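Equipment & Hire
Posted in November by Serena Longo
4 min read

Drarnetti two-finger gripper arm - demonstration unit, bookable for visits

The Drarnetti is a wheeled arm with a two-finger gripper and a small camera at the wrist. It does household jobs at the speed of a teenager who has been asked to do them. We keep one at the Tsang showroom for open days and private demonstrations, and it can be hired for 30 days by people who have seen it work and still want it.

What you get

The base, the arm, one pair of matte black fingers fitted and a second pair in the case. Charger and lead. A stop button on a long cord, which visitors always ask to hold. A printed manual, translated by several people who never met.

Weight without the case is 332 newtons if you ask the engineers and "two of you, please" if you ask anyone who has moved it. The case has wheels, but they only favour one direction.

What happens at a demonstration

Sessions run for an hour in the front room, which is set up like a lounge room because that's where most customers plan to use the thing. Ka-ming Lau drives for the first half, then the arm works on its own program and Ka-ming drinks his tea within reach of the button.

The standard program is soft goods. Boxes and cans are easy, and every gripper brochure in the world has a can in it. Cushions, towels and foam are where the money goes. They sag, they fold, they look different from every angle, and they have no handle. At our last open day the Vernuritz people brought a bag of their own laundry to try it on, and we were too polite to say what we thought of the colour choices.

You may bring your own items too. Please nothing with feathers. We have had the feather conversation.

The part everyone leans in for is the approach. The arm comes in over the seat with its fingers apart, has a look, and thinks. It thinks for a while. Kauko Suominen timed one of these pauses at 9 seconds and wrote it in the visitors' book under "Comments", with no comment.

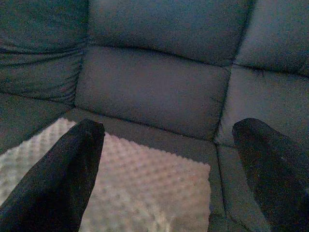 Foam is harder than it sounds. Squeeze it in the wrong spot and the fingers close on a pinch of nothing much; squeeze too hard and you have bought new foam. The grip force can be changed from the side panel, and Kaan Yalçınkaya will show you where we leave ours and tell you why he disagrees with it.

Hire and price

The deposit is $3,000, refundable when the unit comes home with both pairs of fingers. Delivery is by our own van. Software updates come from Wondita and arrive mid-afternoon, usually in front of guests.

Not suited to gravel, stairs, or households with a very confident cat.

To book a demonstration, ask for Hiu-tung Cheng at the front desk. Morning sessions are quieter. Afternoon sessions have biscuits.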